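Visit report: members' delegation to the Figueiredo business district

In April a delegation from the Hutarau Business Council traveled to the Figueiredo district to learn how a mid-sized location goes about attracting financial firms and other employers. The visit was hosted by the district's development office and lasted one working day. This report records the main points for members who could not attend.

The delegation was received at 9 a.m. by Rosário Simões, head of investor relations at the development office. She explained that the office was set up jointly by the municipality and the larger employers, and that it has a staff of 16. Its budget comes in equal parts from the city and from membership fees. Members pay according to headcount, with a reduced rate during the first two years after arrival. Several of our own members asked about the voting rules, and Ms. Simões confirmed that the fee level has no bearing on voting rights.

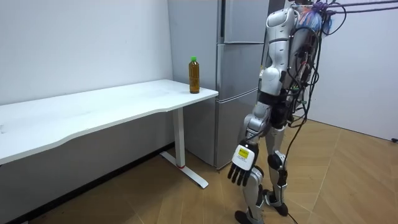
White desk and bottled drink, Figueiredo district.

The morning session dealt with relocation. The office keeps a register of available floor space, updated monthly by the landlords themselves, and passes inquiries on without charging a commission. At the time of our visit the register held 86 entries. Small units are the hardest to fill, as banks and insurers usually look for a full floor, while young firms prefer leases shorter than the landlords are willing to grant. The office has therefore drafted a standard lease with a break option after the second year. Landlords were slow to accept it. Duarte Frade, who negotiated the text on behalf of the office, told the delegation that the first draft had been far too long and that most of the progress came after it was cut by half.

Mr. Frade also described the work done with regulators. Foreign firms that need a license are offered an introductory meeting at which the supervisory steps are set out in plain terms. The office gives no legal advice and keeps a list of law firms for that purpose. Our delegation considered this separation sensible. A similar arrangement was discussed at Hutarau some time ago but was never put into writing.
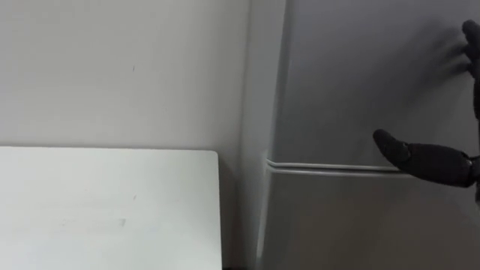

After lunch the group heard from two companies already established in the district. Suketti, a payments processor, moved its settlement team from the capital and now employs almost 300 people locally. Its representatives named rent and the supply of bilingual graduates as the deciding factors. They were frank about the drawbacks – the last direct train leaves too early for evening shifts, and school places for the children of foreign staff remain scarce. The development office is in talks with the regional rail operator, so far without a result.

Stumico, an insurance broker, gave a shorter presentation on its trainee program. Trainees spend half the week at the local business college and half with the firm, and the college adjusts its course list every year after a meeting with employers. The firm's main concern was retention. Trainees often leave for larger cities once they are qualified, and the firm has begun to offer help with housing to those who sign on for a longer term.

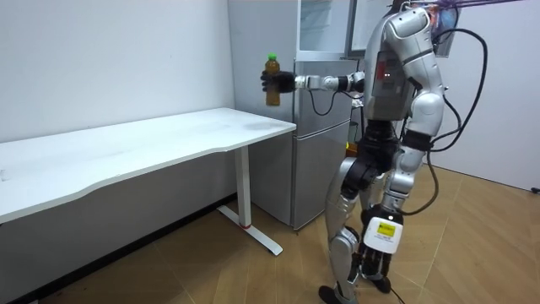 Humanoid robot holding a bottle beside a white desk.

The delegation then discussed how benefits to the local economy should be measured. The development office commissions a yearly study from outside economists covering jobs, tax receipts and office rents. Ms. Simões advised against relying on job announcements, as these are often made well before hiring begins and are seldom corrected afterward. The office counts a job only when it appears on the payroll. Members of our delegation noted that the Hutarau figures are still based on announcements, and that a change of method would make next year's totals look lower.

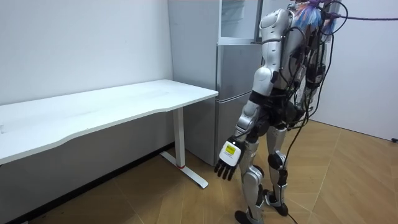

There was some disagreement on the question of housing costs. The office's study treats them as a separate matter, whereas several delegates felt that rising rents should be set against the gains in tax receipts. Ms. Simões replied that the municipality publishes its own housing report and that the two documents are normally read together. Copies of both were handed to the delegation and may be consulted at the Council's offices.

The visit closed at 4:30 p.m. A return visit by the Figueiredo office has been proposed for the fall, with licensing and office leases as the main topics. Members who wish to take part, or who would like to receive the text of the standard lease, are asked to contact the Council secretariat.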